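Shop Notes: The Arm Gets Its Cables Back

Regular visitors to the Huris picking cell will know that its yellow cable has ambitions. Left alone, it works its way down the wrist and tries to get picked up along with everything else. By February it had stopped the arm twice in one morning, and Letay Yimer put in for a proper re-dress.

Zeyu Yu took the job, which was meant to last until lunch. He opened up the cable run, threw away a fistful of old ties and laid the black bundle in beside the yellow. The loop at the wrist is now long enough for a full turn and short enough to mind its own business. Getting there took three tries and some language.

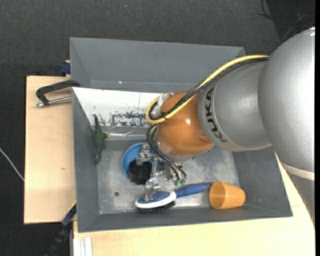 The gripper down among the bin objects, with the cable loop tied at the wrist.

The air hoses were next. One fitting had a hiss that Desta Feyisa had been blaming on the building. New hose, no hiss, and an apology to the building is pending.

The cell is cleared for 800 picks between checks until we trust it, then back to the usual 3,000. At each check, please look at the ties, run a finger along the hoses for flat spots, and snug up the bin clamp. If you trim a tie, trim it flush. Ilir Dimitrov has the scratches to support this request.

Spare fittings are in the Daltton drawer, under the things that don't belong in the Daltton drawer.

5 comments
Share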